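Gripper tools on the packing floor - what changed for you?
October 19, 2025 | Posted by Leonilde Falcão
Print | E-mail

Leonilde Falcão wrote:
I pack framed pictures at Kedmont. Since March, 3 of us do part of the shift with the hand grippers, so that the machine can learn the movements from us. My wrist is less tired than with the tape gun, but I am slower, and the target is still 155 frames.
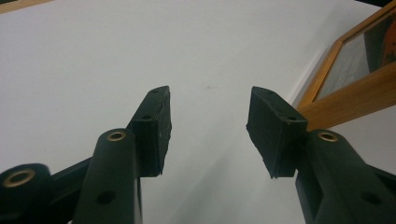
My worry is the pads. The inner edges become chipped and then I don't trust them near the glass. Does your place change them often?

frerichs_b wrote:
We change ours when the packer asks. Your target should go down while you are teaching, ours did.

oldbench wrote:
I disagree with all of this. You are training your replacement, and for the same pay.

Leonilde Falcão wrote:
Maybe. They promised us in writing the checking work afterwards - I prefer that to lifting boxes. But I will ask about the target.

oldbench wrote:
Ask about the pay also.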